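Arm keeps snagging the basket at the pick station - where would you start?

Weltine
Posted Oct 4, 2021

Hello all, hoping somebody kinder than the manual can help. We have one small arm over a white table at Gedomcombe, and its job is to lift a woven basket and move it along. It was lovely all summer, but since September it has been catching on the little loops that stick up from the rim, and 2 or 3 times a shift it stops on a force fault. 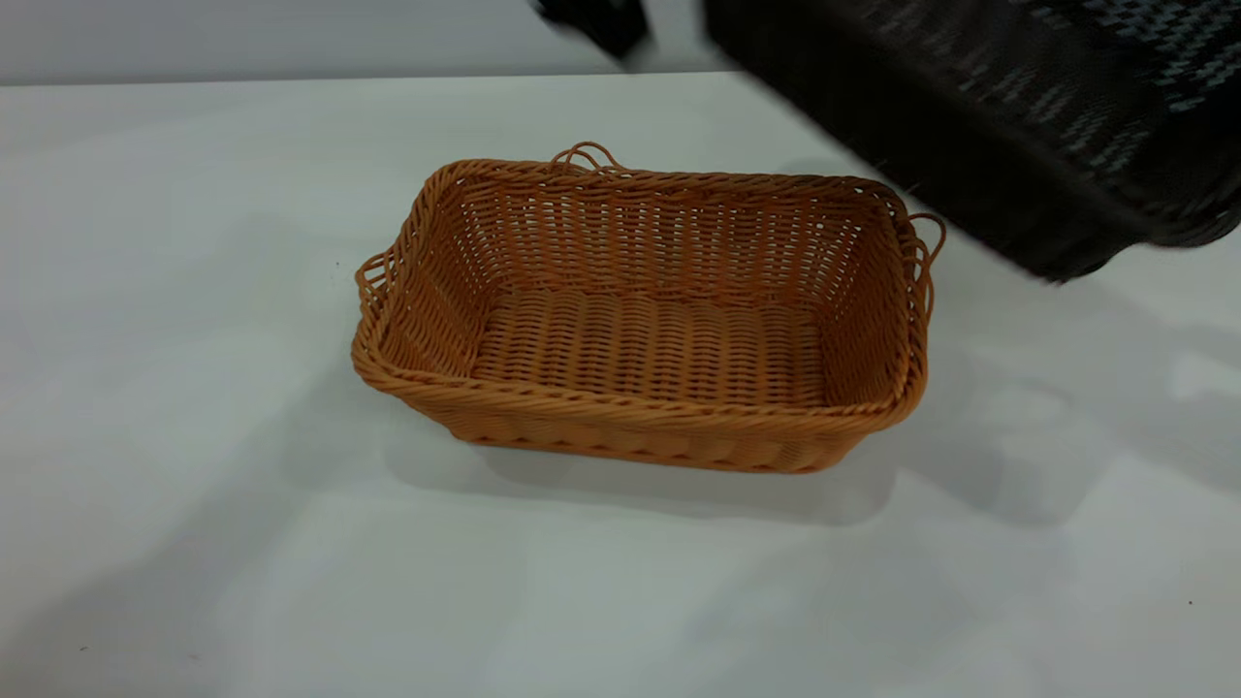 I've re-taught the pick point twice, checked the finger bolts and wiped the table down. The approach height is set to 10 mm above the rim and I'm a bit nervous of changing it while the line is running. Any ideas very welcome!

Wevum
Hello Weltine, I had much the same bother last year, so you have my sympathy. Ten is fine for a plastic tub but mean for anything with loops on it. I'd raise the approach to 45, come straight down on the long side between the handles, and slow the last bit right off. Then check your zero marks - ours had crept after a belt change and I spent a whole weekend blaming the gripper. Save a copy of the old program first, and do the first few runs in manual with your hand near the stop.

Tan
Buy different baskets.

Share (3) | Print | E-mail this page

Comments

Weltine: Thank you Wevum, zero was out on the wrist joint! Trying the new height tomorrow.

Wevum: Oh good, do let us know how you get on.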